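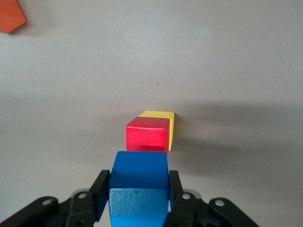

Blocks, red, yellow and blue.

Home Diary Garden Walks About Contact

July, 6:40 in the morning

Rain all night and the gutter over the back door has given up again. I put a bucket under it before bed and it was full when I came down. I emptied it on the beans, which did not need it.

Yesterday I finished the last of the shelves in the small room. The brackets came from Acharya in town, the hardware store on the corner, and they gave me two of the wrong length. I only found out with the shelf already up on one side. I drove back, got the right ones and was home by noon. They took the others back without a receipt. While I was there I bought a new washer for the kitchen tap and forgot to buy sandpaper, so the edge of the bottom shelf is still rough.

In the afternoon I walked out to Clunska by the lower path. The hay is down in the first two fields and lying in rows. It won't be any good after last night. The stile by the stream has a new step, fresh pale wood, and the old one has been thrown in the nettles. I saw a heron standing below the bridge and it let me get closer than usual before it went. There were blackberries in flower all along the lane and a few hard green ones already. Last year I picked the first ripe ones in August and I expect it will be the same again.

I read the electric meter when I got in and it said 2146. I wrote it on the back of the calendar with the others. The company wants it by the end of the month and I would like to be early for once.

Supper was eggs and the new potatoes from the second row. The first row was poor, small and a bit scabby. The second is much better. I don't know what the difference is, as I planted them on the same afternoon from the same bag. It may be the shade from the fence. I weighed what I dug and it came to 4 pounds, and there are a good many plants left. I'll leave the rest in another week if the slugs let me.

The bus to Tovley is changing its times again. There is a notice taped up inside the shelter. The early one goes, and the one after it leaves ten minutes sooner, so I will have to have breakfast before I feed the cat or feed the cat before breakfast, and she has views on that. The last one home stays the same. I copied the times down on an envelope and then left the envelope in the shelter.

Slept badly. The rain was loud on the flat roof and I kept listening for the bucket. Around three I got up, made tea and did some of the Ondis puzzle, the lake one with 300 pieces. The edge is done, and most of the boathouse. The water is all one color and I have been putting it off. I sorted those pieces by shape onto a tray and went back to bed at four.

Things to do today: clear the gutter if it dries up, ring the dentist, sandpaper, the tap washer, and look for the envelope. The library books are due too. I have read one of them and started the other, a long one on canals, and will ask to keep it for another two weeks.

It has stopped raining now. The cat is on the windowsill watching the bucket.

Sign up to get new diary entries by email. You can unsubscribe at any time.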